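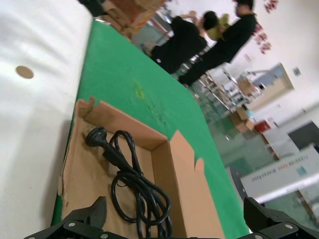
Attachment 1: wrist camera view, left arm, fingers either side of the cord in the cardboard tray.

Ticket: Gripper comparison, cord handling – intermittent loss of hold and late "object held" flag
Opened by: Izzati Jugah
Assigned to: Svatopluk Polák
Watching: Romana Hubáček, Dario Guerra
Site: Helness
Priority: Normal
Status: Resolved, one follow-up open

Summary
We are comparing two parallel grippers for picking up coiled power cords from open cardboard trays. Gripper A is the Carnlow unit, gripper B is the Sarkar unit. Both run from the same controller with the same pick routine. A reports "object held" correctly. B closes, reports nothing for up to 2 seconds, and the routine then treats the pick as failed and opens again. On some picks B does report in time but the cord slides out during the lift.

Expected
Flag raised within 63 ms of the fingers stopping. Cord stays in the fingers to the top of the lift.

What I have tried
Restarted the controller. No change.
Swapped the gripper cable for the one from A. No change.
Picked a solid block with B. The flag comes up at once, every time.
Picked the moulded plug head with B. Same result as the block.
Picked the loops of cord with B. Fault appears.

So it depends on what is between the fingers. The log from the last run is on the share under cord_b_run, 3,958 lines, fault first seen at line 34.

Izzati

Comment – Svatopluk Polák
Thanks, the plug and loop tests save me some time. Questions:
1. Which closing force is set for B?
2. Are the pads on B the ones it was delivered with?
3. Does the wrist camera feed stay up during the delay?

Please also send the gripper settings file for both units. The summary screen rounds the values and is no use for this.

Comment – Izzati Jugah
1. Same number as for A, copied across.
2. Yes.
3. Yes, no dropped frames. The camera clock and the controller clock agree.
Both files uploaded.

Comment – Svatopluk Polák
Found part of it. The force setting does not mean the same thing on the two units. On A it is a percentage of full force. On B it is a motor current step, and the value copied from A lands near the bottom of the range. With a block that is enough. With loops of cord the fingers keep creeping inwards as the loops shift and flatten, the speed never falls below the "stopped" limit, and the flag waits for it.

Please try B with the force step doubled and leave everything else alone.

Comment – Izzati Jugah
Done. The delay is gone on most picks but still there when the fingers close across several loops at an angle. Slipping is reduced, not cured.

Comment – Dario Guerra
Could we stop using the flag for B and go by finger gap from the encoder? If the gap is wider than fully closed after the move, something is in there. That is how we did it at Hirnodthorpe.

Comment – Svatopluk Polák
We could, but a single loop of cord leaves a very small gap and I would not trust it without a check on the zero position first. Izzati, please home B, close it on nothing and read the gap.

Comment – Izzati Jugah
Reads 0.9 mm with the fingers touching. Homed again, same value.

Comment – Svatopluk Polák
That is the other part, then. The zero is off, so B thinks it has further to travel than it does. Run the full finger calibration from the service menu (the short one at start-up does not touch the zero), then power cycle. Gap should read 0.0 or 0.1 afterwards.

Comment – Izzati Jugah
Full calibration done, reads 0.0. Repeated the loop picks with the higher force step. Flag comes up in time on all of them, angled grasps included. One cord still slid out, picked near the end of a loop where only a single thickness was between the pads. A dropped the same pick when I tried it, so I would not count that against B.

Comment – Romana Hubáček
For the comparison sheet: please mark all earlier B results on cords as not valid and leave the block results in. I also want the tray fixed to the table before the repeat. If it can move when a finger catches a wall, we are measuring the tray as well as the gripper.

Comment – Izzati Jugah
Sheet updated. Will use double-sided tape under the tray for both units.

Resolution – Svatopluk Polák
Cause: force value copied between units with different scales, plus wrong finger zero on B.
Fix: force step raised, full calibration run. Settings saved as b_cord_2.
Closed 1 May 2019.

Follow-up (open, Dario Guerra): add a unit label beside the force field in the controller screen, and a warning when a settings file from one gripper type is loaded on the other. Planned for the July release.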